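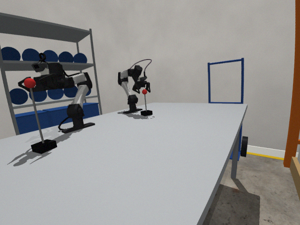 Two arms, two red balls, one sim. Day whatever of the Plomia trial.

OK so a few of you asked what I've been messing with since June. It's Plomia, the simulation package from Derneo. You build your cell on screen, drop your arms in, and try stuff before you go anywhere near real hardware. I'm on the trial, paying for nothing so far, and nobody at Derneo knows I exist.

The job up there is the ball-on-a-stick starter task. Each arm gets a red ball on a thin rod, and the gripper has to come in and line up with it. Sounds dumb. It is not dumb! I lost a whole evening to it.

What I like about the setup is that the arms don't have to do the same thing. The one in back comes down from above with its fingers open, the one up front reaches out sideways. Sideways is SO much harder to tune, at least for me. From the top you get a lot of forgiveness.

I ran 54 tries on the sideways approach before I changed anything, just to have a baseline. Then 50 more with a slower last stretch. Way fewer knocked rods in the second batch. I should've written down the exact number and I didn't, sorry, you'll have to live with "way fewer."

Stuff I love: the warehouse dressing. You get shelves, blue bins, concrete floor with stains on it, the works. I figured it was just decoration, but you can swap it all out between runs – handy if you're training anything that looks through a camera.

Stuff I don't love: cables. They look great looping over the arms and they eat my frame rate for breakfast. There's a switch to turn off cable physics and it took me 4 days to find it. It's under Scene, then Extras, then a tiny arrow. Why is it an arrow.

Also the shadows. Soft shadows are on by default and my poor laptop sounds like a hair dryer. Hard shadows are fine for this kind of work, change it first thing.

Compared to Yeo, which I used all last year: Yeo loads faster and the docs are better. Plomia is nicer once you have more than one arm on a table. In Yeo I always ended up with 2 windows open and a headache.

Somebody asked about importing. I brought in my own table from Jonbridge's free parts library and it came in sideways the first time, then fine after I flipped the up axis. Grippers I haven't tried yet, I'm still on the stock ones.

Would I pay for it? Leaning yes for the monthly plan, no for the yearly. I want to see one more update first – the undo button still forgets where I put my base plates and that makes me crazy.

Next up is moving the rods between runs so the arms can't just memorize the spot. Will post how it goes, probably this weekend if the laptop survives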